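Choosing and Pricing a Gift Set: What Buyers Look At

Marama Stubbs and Kane Nepia
Retail and Consumer Studies, Medham College
Supervisor: Coralie Waaka

1. Background

Gift sets take up a lot of shelf space in homeware stores. A mug and a box of tea, two glasses and a bottle stopper, a bowl with matching spoons. The items are often sold one by one a few shelves away for less money. We wanted to know why people pay more for the set, and whether the reason changes with who the gift is for.

The project was suggested by Corey Brunton, who manages Makell, a homeware store in Medham. He told us that sets sell well before Mother's Day and poorly the rest of the spring, and that he did not know how much of this was the box and how much was the date. We did our fieldwork in March, when neither Christmas nor Mother's Day would get in the way.

2. Method

We used two sources. The first was the store's sales records, which gave us 473 gift purchases. A purchase was counted as a gift if the buyer asked for gift wrap or a gift receipt. Buyers who wrapped things at home are missing from this count, and we had no way to find them.

The second source was interviews. We spoke to 33 buyers near the register, most of them on a Sunday afternoon. Each interview had 10 questions and took less time than we had planned. Kane asked the questions and Marama wrote down the answers. We dropped question 6 ("Would you like to receive this yourself?") from the analysis. Several people took it as a joke, and the answers could not be compared.

Mugs were the most common single item in the records, so we used them as the base item when we asked about price. We asked what the buyer would pay for a plain mug alone, for the same mug in a box, and for the mug in a box with something to drink.
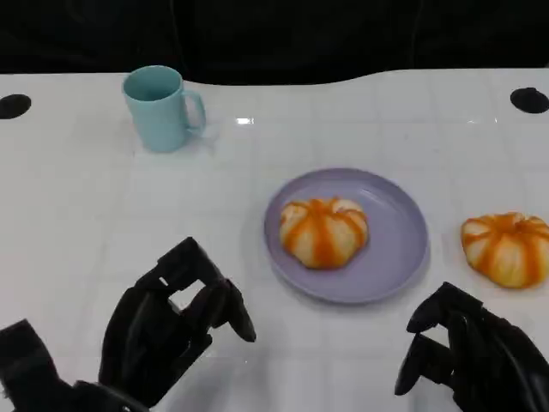 Figure 1. Light-blue ceramic mug.

3. Results

3.1 Who the gift is for

Buyers shopping for a coworker, a teacher or a neighbor mostly chose sets. Buyers shopping for a partner or a close friend mostly chose single items, and they also spent longer in the store. One man buying for his sister said a set looked like something he had picked up at the airport. A woman buying for her son's teacher said the opposite, that a single mug would look as if she had found it in a cupboard.

Weddings were different from everything else. Almost all wedding buyers wanted something in pairs, and several asked if the store could put two single items in one box. Makell does not do this at present.

3.2 The box

People were willing to pay more for a boxed mug than for a loose one, even when they planned to wrap it. The reason given most often was that a box is easier to wrap. The next was that it would not break in the mail. Very few people said the box looked nice, although this is what the suppliers put in their catalogs.
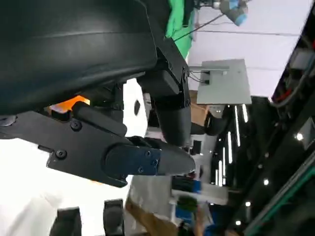 The brand on the box mattered less than we expected. Makell carries two lines of gift sets, Mumum and Hoani. The Hoani sets cost more and have a printed sleeve with a story about the maker. Only a few buyers had read it. When we asked people which brand they had just bought, many had to look in the bag.

3.3 Price

Most buyers came in with an amount in mind and looked for something close to it. If the set they liked was cheaper than that amount, they often added a card or a candle to bring it up. This was strongest for group gifts, where the money had already been collected and the buyer did not want to hand any of it back.

4. Problems

Some of the sales records had no item name, only a department code. Nimal Kumarasinghe in the store office helped us match most of these, and the rest were left out. Our interviews were also all with people who had bought something. Buyers who looked at the sets and left might have had more to say about price.

5. Recommendations

We suggest that Makell sell plain boxes separately at the register, in a size that holds a pair of mugs or glasses. We also suggest moving the sets next to the cards, with a sign by price and not by occasion. A second round of interviews in the week before Mother's Day would show whether the results hold when the store is busy.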